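I met the woman who runs the Trarkdale lending library for jigsaw puzzles on a rainy morning in January, and she had coffee going before I'd even found a chair. She started with 2 puzzles and a shelf in her hallway. Now she has 173!
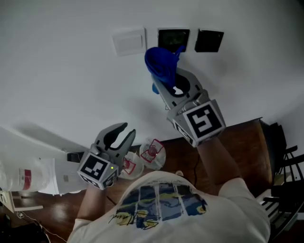 How long can people keep a puzzle?
A month, and you can renew if you're stuck on the sky.

"Skies are the worst," she told me. "People bring them back half done and they look so guilty." (I have been that person.)

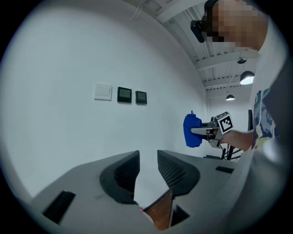
Page 186

I asked about missing pieces, expecting a rant. "Oh, I just write it on the lid," she said. "One missing, lower left, it's a duck." Her favorite is a 900-piece harbor she found at the Garrido thrift store, and she's done it so often that she now starts with the boats and leaves the border for last, which I found a little shocking.
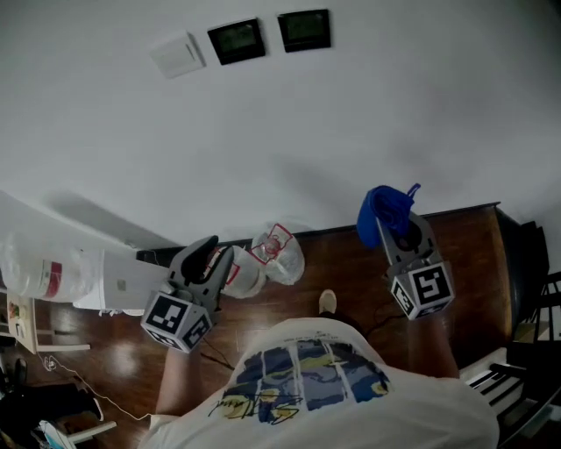 White tee, blue cloth.

She doesn't lend that one out. "Ask me for anything else," she said, and then she talked me into a lighthouse.
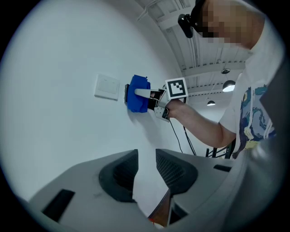
By the Neighbors Page Editor

We ended up talking until lunch, mostly about whether it's okay to look at the box. She says always look. My mother would have disagreed, loudly. The lighthouse is on my dining table now, and I've got the edges and most of the rocks.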